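Vevwood Shared Offices - Furniture and Floor Safety Walkthrough, second level
Date: 2020-03-02
Areas checked: 7
Result: pass, with two items to follow up

1. Walkways and exits
Clear in every area. Both exit doors swing fully open and latch on their own. Big improvement on February, when the copier boxes were stacked in the hall!

2. Chairs
Casters and gas lifts tested on all 20 task chairs in the Fu room. One sticky lift, tagged and moved to storage. The rest roll beautifully.

3. Desks and tables
Pressed down at each corner and along the front edge, then ran a hand under the rim for splinters and loose screws. No wobble anywhere - I was so pleased with this part. Rounded corners are kinder to hips than the old square ones, and I'd love to see them in all the areas.

4. Wood floors
Walked the boards in socks (really the best way to feel a raised edge). One lifted plank near the Jedden room door, marked with tape. Please use felt pads under anything heavy.

Tables and flooring:

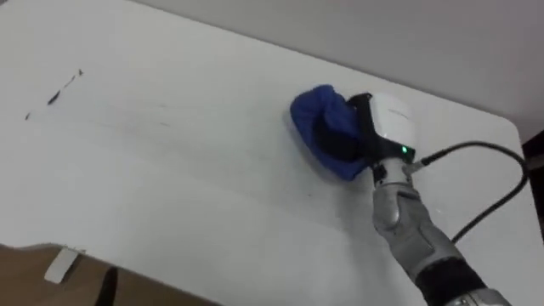
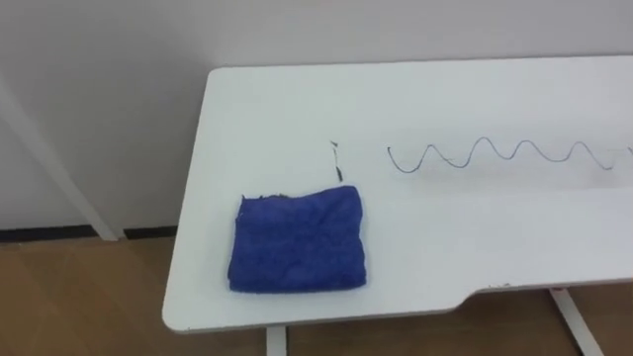
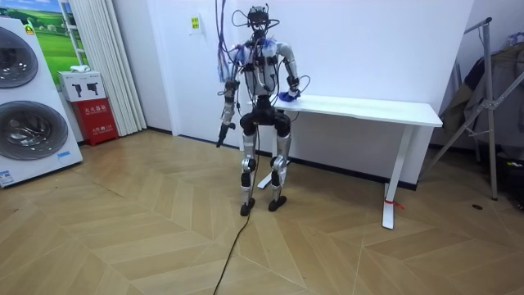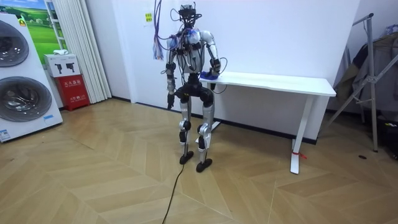 Comment from Grostix: we can reglue the lifted plank on our next visit, but please don't let the cleaners wet-mop that doorway before then. A damp cloth is fine. We'd also like the threshold strip checked for loose screws.

Threshold strip checked after this came in. Two screws snugged up, no movement now.

5. Shelving
Wall anchors present on every unit over 73 inches. Heavy binders should go on the bottom shelf - most people are already doing this, which is great to see.

6. Power strips
No daisy chains. One cracked cover plate in the Jedden room, replacement ordered.

Follow up: lifted plank, cover plate.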